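Can a Machine Do Your Chores Yet? Sort Of, and I'm Thrilled

My dishwasher is the best robot I've ever owned, and I don't say that to be cute. It takes a dirty thing and gives me back a clean thing, every night, while I sleep. What it can't do is get the plates off the table, scrape them, fit the big bowl in sideways, and put it all away in the morning. Those are the parts I would pay for. They are also the parts that have been "a few years out" for as long as I've been reading about them.

So I've spent a good chunk of this winter and spring trying to work out where things stand. I read papers I half understood. I watched an embarrassing number of demo clips, many of them twice. I talked my way into two workplaces that have tried to hand small jobs to machines. And I came out of it more excited than I went in, though about different things than I expected.

Start with the shop floor, which is where most people assume the problem is already solved. Komer is a packing outfit near where I live. They put kits together: a bag of screws, a bracket, a folded sheet, into a box, lid on, next. They have an arm that stacks the closed boxes on pallets and it's a joy to watch. Same box, same spot, same height, all day long. The filling of the boxes is done by people. I asked the floor manager why and got a tour of the bags. They slump. They stick to each other. One in a while is upside down, and the label has to face up or the customer sends it back. A person fixes that with a flick of two fingers and keeps talking about lunch.

Komer did try a machine for it. It ran for 10 weeks. It could fill a box, and fill it nicely, and then a bag would land on top of another bag and it would stop and wait for help. The manager wasn't bitter about it at all. She wants to try again with newer software, and she thinks the newer software has a real shot. So do I.

The second place was Undach, a refurbishing shop that takes in old office gear by the truckload. Keyboards, mice, phones, docking stations. Everything gets wiped, tested, has its cord wound up, and goes into a sleeve. In March they took in 300 keyboards from a single office and 233 of them were good enough to sell on. I loved this place. I also think it's the best argument I've seen for why chores are hard. Wiping a flat panel is easy for a machine. Wiping between keys without popping one off takes a light touch. And then there's the cord!

I could write the whole essay about cords. A cord has no shape of its own. You pick it up here and it moves over there. It catches on a corner, it springs back, it has a plug at the end that's heavier than the rest and swings. Every home is full of things like this: towels, phone chargers, shoelaces, trash bags, the hose on the vacuum. Anything floppy has been misery for robots, which grew up on parts that hold still. When I see a machine fold a T-shirt now, slowly, with a pause in the middle as if it's forgotten why it came into the room, I want to cheer. Ten minutes of that would have been unthinkable not long ago.

What changed is how they learn. The old way was for an engineer to write out each motion. You can do that for a box on a pallet. You can't do it for a sock. The newer way is to have people do the job over and over while their movements are recorded, and let the software find the pattern. Some teams have people steer a robot from a distance. Others skip the robot and hand people the grippers, so the person does the chore with the same clumsy jaws the machine will have. I find this second approach delightful. You get human judgment through a robot's hands, and you find out very fast which chores need fingers.

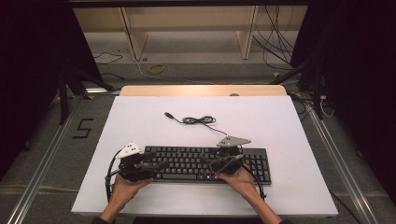 Desk work with a gripper in each hand: one keyboard, one coiled USB cable.

Try it at home with two pairs of kitchen tongs, and I mean it, go do this. Pick up a keyboard. Turn it around. Now wind the cord and tuck the plug in so it stays. I got the keyboard turned on my second go and felt like a genius. The cord took me most of a cup of coffee, and it came undone when I set it down. With bare hands I do that job without looking. That gap, between what I know how to do and what the tongs will let me do, is a big part of the whole problem, and it taught me more than any of the papers.

It also made me hopeful, because I got better. By the end of the evening I'd worked out that you pin the cord with one pair and walk the loop around with the other. Nothing about the tongs had improved. I had found a trick that suited them. If a machine can pick up tricks like that from enough people, then simple hands may get us further than I used to think.

Now the cold water. A good demo is one kitchen, one table, one kind of cup. My kitchen has a drawer that only opens if you lift it. Yours has something just as dumb. A helper that gets it right nine times in ten sounds great until you remember how many things you pick up in a day, and that some of them are glass. Speed matters less to me. If it takes all night to clear the counter, fine, I'm asleep. But I'm not ready to leave one alone with the good bowls, and I'd be wary of anyone who tells you that you should be.

My guess is that shops like Undach get there first. The work repeats, the light is good, somebody is nearby when it gets stuck, and a dropped keyboard is no tragedy. Places like Komer come next, or maybe at the same time. Homes come after that, one chore at a time, and I'd bet on laundry before dishes. I'd happily start with a machine that does nothing but match socks. Put it in the basement, let it take until morning, and I'll go down at six to see how it did.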